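Studio notebook – January, Florley sessions
3 min read
Print | E-mail this page

Started 9:40. Hajar had the stems from the soundtrack job loaded before I got in. All at 48k except the two cello takes Mohcine recorded at home, which were at 44.1 and came in sharp and short. Converted both, relabeled, old ones moved to the "do not use" folder.

Cue 4 is now at 98 bpm. The director's cut got longer again and the old tempo left a hole before the door slam. Hajar tried stretching the pads to fill it. They went grainy in the low end, so we replayed them on the Zurus with the same patch, filter a little more closed. Better. The patch is saved in slot 177. Please do not overwrite it.

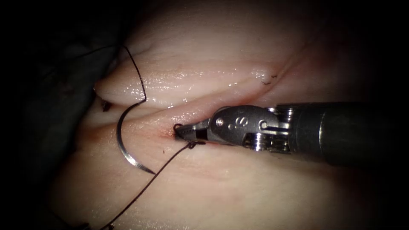
The Zurus still drifts when it is cold. Let it run half an hour and then tune. I tuned at 10:15 and checked again after lunch, and it had held.

Cue 7, Mohcine's piano sketch. He wants it left rough. I took out one pedal thump at bar 12 and kept the rest, chair noise included. There is a ring on the low D that I first blamed on the mic stand. Moved the stand, same ring. It sits at 138 Hz, close to the C sharp below middle C, so probably another string answering. Narrow cut, 3 dB, left it there. More than that and the left hand goes thin.

Mansour reverb on everything except the bass. I had the send too hot all morning and only heard it on the small speakers. Pulled it back and reprinted cues 4 and 5. Cue 6 not done yet.
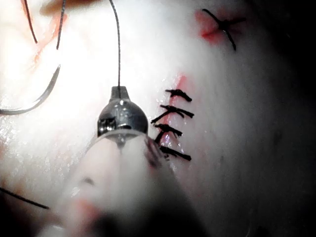

Do the cues need to be printed with the reverb baked in?
Print them dry, with the reverb return as a separate stem, so the dub stage can pull it down under dialogue.

That means 4 and 5 have to be printed again – my fault, I read the delivery sheet after the fact.

File count on the Mirnasik drive is 1,515 after cleanup. Backup copy matches. Mohcine has the second drive at his place.

To do:
- cue 6, reverb send
- reprint 4 and 5 dry plus return
- ask Hajar about the ending of cue 9, two versions and no note on which one
- new cable for the left monitor, crackles when touched

Stopped 6:20.

We use cookies to remember your settings. Accept | Manage
Get new notebook entries by e-mail – sign up for the newsletter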